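How to Give Yourself a Hand Massage (When You Haven't Been Touched in a While)

I live alone and work from home, and last February I worked out that the only person who'd touched me in weeks was my dentist. I'm a hugger! So I started doing this little routine at night, and I've stuck with it ever since. It takes maybe ten minutes and you don't need anything fancy, just some lotion and a place to rest your arm.

First, warm up your hands. Rub the palms together until you feel the heat, then hold them against your cheeks for a few slow breaths. (My friend Lenni laughed at me for this part. She does it now too.)

Next, put your left forearm down on something with a bit of give, palm up. A folded towel is great, or a cushion, or a yoga mat doubled over. Hard tabletops make my elbow ache and then I quit early. 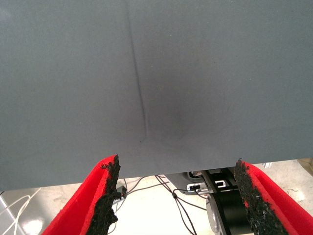 A soft-looking gray surface with a crease down it.

Now take a small blob of lotion and press your right thumb into the middle of your left palm. Make slow circles, working out toward the base of each finger. Go slower than you think you should. There are nerves in the skin that seem to like gentle, unhurried stroking, and when I rush it I might as well be scrubbing a pot.

Then do the fingers one at a time. Hold each one at the base, squeeze lightly, and slide up to the tip. Spend extra time on the fleshy bit under the thumb, especially if you type all day. If anything hurts, ease off.

Finish with long strokes from wrist to elbow and back, then switch arms. I like to count 50 strokes on each side, but I lose track constantly and it doesn't matter.

If you have someone around who's up for it, trade hands! Ask first, even if it's your sister or your oldest friend, and ask how hard they like it. Some people hate having their wrists held. Unscented lotion is the safer bet with company.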